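The Play Kitchen Deserves a Place in the Budget

A statement of opinion from the Early Years Office, Curnau Family Centers

Each November the centers in our network submit their equipment requests for the coming year, and each November the play kitchen is among the first items to be struck out. Books survive the review. So do number boards, magnetic letters and the large wooden blocks. The pans, plates and pretend fruit are moved to a column headed "if funds allow," and funds seldom do.

It is the view of this office that the practice should end. A play kitchen is learning equipment. It should be bought, stored, repaired and replaced on the same terms as the rest.

The usual objection is cost. A center that spends 1,000 dollars on materials in a year has hard choices to make, and we do not pretend otherwise. But the kitchen need not be a piece of furniture. Much of what is sold under that name consists of a painted cabinet with knobs that do not turn and an oven door that comes loose by spring. Children open the door a few times and then carry the plates somewhere else. What they want is the contents. A low table, a pan, something to stir with, a few cups and some food will keep four children occupied for most of a morning, and the table is already in the room.

The second objection is that such play teaches nothing that can be measured. We disagree with the premise and also with the conclusion. Maureen Clegg, who leads the three-year-old room at our Ikell center, kept notes on the kitchen corner through one winter. Her pages are full of negotiation. One child has the colander and another needs it. Somebody has ordered soup and been served a banana. A boy who rarely spoke at circle time explained at length to a visitor why the lid had to stay on. These are requests, refusals, explanations and repairs to a conversation that has gone wrong, and they are the very skills our assessment forms ask about under other headings.

There is mathematics in it as well. Setting out one cup for each person is one-to-one matching. Finding that the large plate will not go into the small pot is a lesson in size that no worksheet conveys as well. We would ask reviewers to spend an hour beside the table before deciding that the hour is empty.

The third objection comes from our own staff and deserves the most respect: the mess. Play food travels. It is found in coat pockets, in the book corner and under radiators. Eero Kemppainen, who closes the Gallardo building on most evenings, has asked more than once that the collection be cut in half, and on this point the office agrees with him. Most of our kitchens hold too much. When a bin contains 36 pieces of plastic fruit, children tip it out, look at the pile and walk away. When the table holds a pan and a turner, a colander, a mug, a plate and a small choice of food, they begin to cook.

We therefore recommend a smaller set, chosen with care. Utensils should be close to real size, so that a child's hand learns the weight and balance of a spatula laid across a pan. A real-looking black frying pan is worth more than several in cartoon shapes. Food should be recognizable to the families who use the center. Tassanee Limsakul, a parent representative, pointed out to us that her daughter's room had three kinds of pretend hamburger and no rice, and the criticism was fair. Color is a matter of taste, although we have come to favor quiet tones for the dishes – pale greens and grays – and to leave the bright colors to the food.

We also recommend that the set be laid out before the children arrive. A closed bin invites dumping. Things placed singly on a plain table, with some space between them, can be seen and reached from every side. Adults sometimes regard this as fussing. We regard it as the same courtesy a library shows when it stands its books upright with the titles facing out.

Finally, there is the question of who is expected to play. Visitación Sepúlveda raised it at a staff meeting two years ago, when she observed that the kitchen in her building stood beside the dolls and at the far end of the room from the trucks. She moved it to the middle. The boys came, and the trucks came with them and were used to deliver groceries. No policy was needed, and no money was spent.

The office does not claim that a toy mug will close every gap in a child's development. Our claim is more modest. Cooking, serving and clearing away are among the first adult tasks that children watch closely, and they are eager to try them. A center that provides the tools is taking that interest seriously. We ask the budget panel to move the play kitchen out of the optional column this year, and to leave it out.
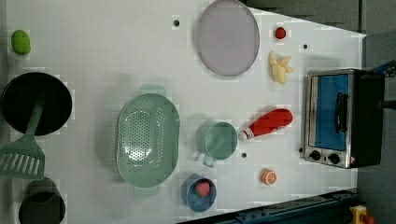
Responses to This Statement

Center directors who wish to reply may write to Adoración Peñalver at the Early Years Office. Replies received before the budget panel meets will be copied to its members.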